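SSD im Mini-PC tauschen und das alte System übernehmen

Die Anleitung gilt für kleine Büro-PCs mit einem M.2-Steckplatz und einem Schacht für ein 2,5-Zoll-Laufwerk. Beschrieben ist der Umbau am Banel Muli, bei anderen Geräten sitzen die Schrauben anders, der Ablauf bleibt gleich. Für den Umbau selbst reichen 20 Minuten, das Kopieren dauert je nach Datenmenge länger.

Was gebraucht wird

Kreuzschlitz-Schraubendreher PH1 und PH0
neue NVMe-SSD, Bauform 2280
USB-Gehäuse für NVMe-SSDs
USB-Stick mit einem bootfähigen Klonprogramm
Sicherung der eigenen Dateien auf einem dritten Datenträger

Vor dem Kauf prüfen

Nicht jeder M.2-Steckplatz nimmt jede SSD. Manche älteren Mini-PCs können dort nur SATA, manche nur NVMe, einige beides. Im Handbuch steht es meist unter "Storage" oder "Massenspeicher". Die Kerbe am Steckplatz hilft nur bedingt weiter: Eine SSD mit B- und M-Kerbe passt mechanisch in fast alles, wird aber nicht überall erkannt.

Die neue SSD sollte mindestens so groß sein wie die alte. Bei mir meldete Windows für das alte Laufwerk 238 GB, das entspricht einem Modell mit 256 GB laut Aufkleber. Geht es auf ein kleineres Laufwerk, muss die Systempartition vorher in der Datenträgerverwaltung verkleinert werden.

Schritt 1: System vorbereiten

BitLocker oder die Geräteverschlüsselung anhalten und den Wiederherstellungsschlüssel ausdrucken oder auf einem anderen Gerät speichern. Danach den Schnellstart in den Energieoptionen abschalten. Bleibt er an, liegt das Dateisystem beim Kopieren in einem halb geschlossenen Zustand und viele Klonprogramme brechen mit einer Fehlermeldung ab. Zuletzt Windows vollständig herunterfahren, kein Ruhezustand.

Schritt 2: Klonen

Die neue SSD ins USB-Gehäuse setzen und an einen USB-3-Anschluss stecken. Vom Stick starten. Beim Muli kommt man mit F12 ins Bootmenü. Im Klonprogramm zuerst die Quelle wählen, dann das Ziel, und beide Angaben noch einmal mit Modellname und Größe vergleichen. Wer hier vertauscht, überschreibt das alte System mit einem leeren Laufwerk.

Immer das ganze Laufwerk kopieren, also auch die EFI-Partition und die kleine Wiederherstellungspartition am Ende.
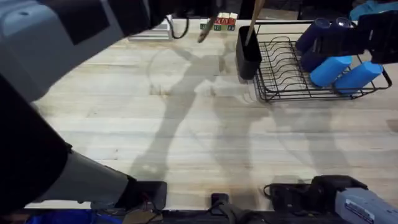 Radomir Kadrić

Schritt 3: Gehäuse öffnen

Netzteil abziehen und den Einschaltknopf fünf Sekunden gedrückt halten. Die Rändelschraube an der Rückseite lösen und den Deckel nach vorn schieben. Beim Muli liegt der 2,5-Zoll-Rahmen über dem M.2-Steckplatz. Er ist nur eingeclipst und lässt sich nach oben herausnehmen, auch wenn darin kein Laufwerk sitzt. Vorsicht mit dem Flachbandkabel links daneben.

Schritt 4: SSD tauschen

Halteschraube mit PH0 lösen. Die alte SSD stellt sich von selbst etwas schräg und wird gerade herausgezogen. Neue SSD im gleichen Winkel einschieben, herunterdrücken, festschrauben. Handfest genügt. Falls ein Wärmeleitpad auf der alten klebte, vorsichtig abziehen und weiterverwenden, wenn es nicht gerissen ist.

Schritt 5: Erster Start

Ins BIOS gehen und nachsehen, ob die neue SSD erscheint. Am SATA-Modus (AHCI oder RAID) nichts ändern, sonst startet Windows mit einem Bluescreen. In der Bootreihenfolge muss "Windows Boot Manager" oben stehen.

Läuft das System, in der Datenträgerverwaltung den freien Platz der Systempartition zuschlagen. Liegt die Wiederherstellungspartition dazwischen, ist "Volume erweitern" ausgegraut. Dann muss sie mit einem Partitionsprogramm ans Ende verschoben werden. Nach der Erweiterung hatte ich auf C: 436 GB. BitLocker zum Schluss wieder einschalten.

Wenn der PC nicht startet

Keine SSD im BIOS: noch einmal ausbauen und neu einsetzen, danach ein BIOS-Update prüfen.
Meldung "No boot device": Die EFI-Partition wurde nicht mitkopiert. Schritt 2 wiederholen.
Start nur mit angeschlossenem USB-Gehäuse: Gehäuse abziehen und den Booteintrag im BIOS neu wählen.

Die alte SSD ein paar Wochen unverändert aufheben und erst danach löschen.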